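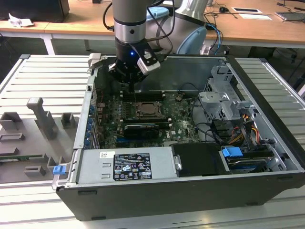
Deltico M2 precision driver kit: review after one winter of desktop rebuilds

The Deltico M2 is a ratcheting precision driver with a set of 4 mm bits, sold in a hinged case with a magnetic parts tray in the lid. I bought mine in October to replace a Pylypenko fixed-handle set whose Phillips tips had rounded. It has since been used on secondhand office towers, two laptops and a laser printer. All testing was done with the kit as supplied.

Handle

The handle is aluminum with shallow knurling and a free-spinning end cap. Weight with a bit fitted is 416 g on my kitchen scale if the case is included, so the driver itself is light. The ratchet has 3 positions: forward, reverse and locked. The selector ring is stiff out of the box and loosened slightly with use. It has not slipped out of position during work.

Back-drag is low. A motherboard standoff screw that is only finger tight will stay put while the handle is returned, down to the last turn or so. On very small laptop screws the drag is enough to turn the screw backward with the handle, and locked mode is the better choice.

Bits

The bits are the usual mix of Phillips, Torx, hex and slotted. For desktop work I used PH2 for case and power supply screws, PH1 for drive screws, and T15 for a few cooler brackets. Fit in the PH2 is good. PH0 is slightly undersized at the tip and sits loose in worn heads. Zoia Derkach, who shares my bench on Thursday evenings, has the earlier kit from the same company and reports the same with hers.

Hardness seems adequate. The PH2 bit shows polishing on the flanks and no chipping. The T15 twisted a little on a seized screw in the printer, a screw that also defeated a full-size driver and had to be drilled.

Extension shaft

The kit includes a rigid extension, long enough to reach the screws at the bottom of a tower cooler without touching the fins. The socket end is wider than the shaft, however, and will not pass through the access holes on some heatsinks. Check this before buying if coolers are your main use. The Pylypenko extension is narrower but has more play.

Magnets

Bit retention is strong. Bits have to be pulled out with some effort and I have not left one behind in a screw. Pickup at the tip is moderate. It holds a case screw horizontally, and an M.2 screw in any position. It will not hold a long fan screw at an angle.

The magnetic tray in the lid is weaker than it should be. With the case open flat it works well. Tip the lid past 20 degrees and heavier screws slide to the hinge and mix. I now use a separate dish for anything that has to go back in a particular hole.

Case and layout

Bits sit in a foam block with printed labels. The print is small and gray on black, and hard to read under a desk lamp. The foam grips well when new. After a few months the most used slots have opened up and the PH2 falls out if the case is carried upside down. Replacement foam is not listed on the Deltico parts page.

Verdict

A good driver in a mediocre case. The ratchet and the larger bits justify the price for anyone who opens desktop machines regularly. For laptop work only, a fixed handle with better small bits costs less and does more.

Pros: low back-drag, good PH2 and T15 fit, strong bit retention
Cons: loose PH0, wide extension socket, weak lid tray, foam wears

Reviewed by Maksym Prokopenko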